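## What a cutting board does

A cutting board protects two things: the surface underneath and the edge of the knife. Stone and glass are harder than steel, so they blunt a blade quickly. Bamboo is softer than steel. It is a grass, and its stems are split into strips, dried, and glued side by side under pressure. The stripes you see on a bamboo board follow those strips.

Some boards have a metal handle on one short side, for carrying or hanging. To cut a lemon, lay the board flat – it must not rock – and keep only what you need within reach, such as a small steel cup for the juice. A lemon is oval and will roll. Ask an adult to cut it in half, then turn each half flat side down.

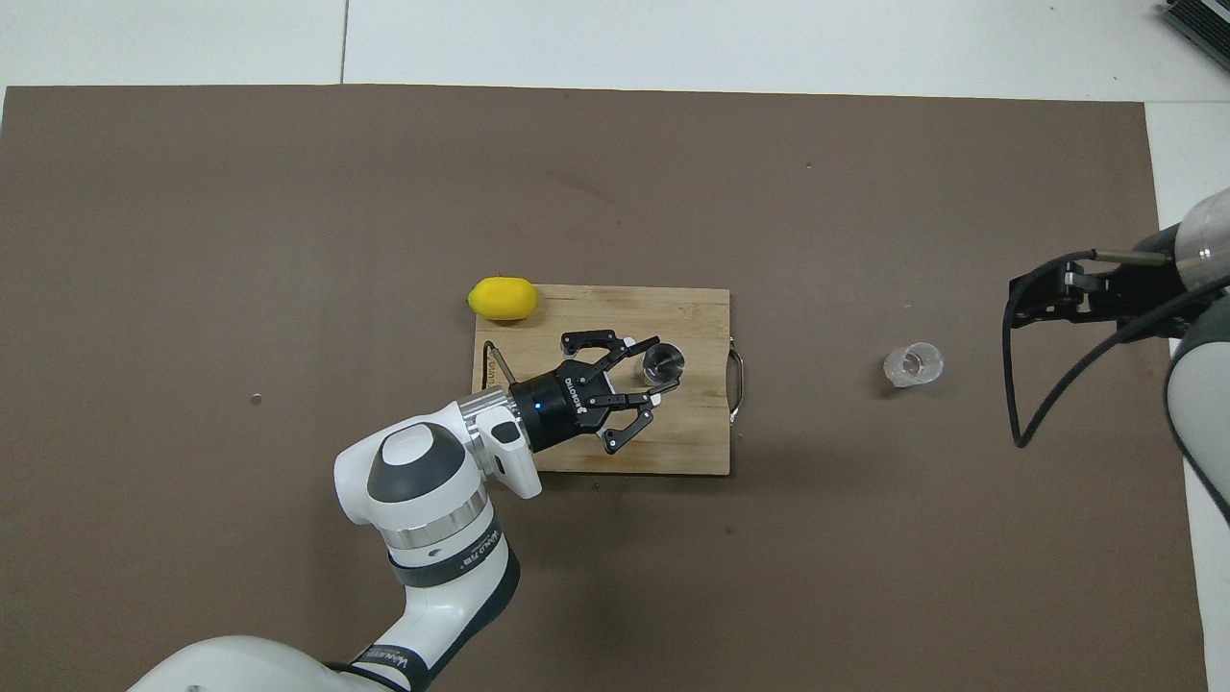 Luangrath wrote to ask whether lemon juice harms the board. A little juice does no damage if it is rinsed off soon. Juice left overnight can dry out the surface and leave a pale mark.

Wash the board by hand in warm water, dry it with a tea towel and stand it on its edge. Both faces then dry at the same rate, and the board stays flat.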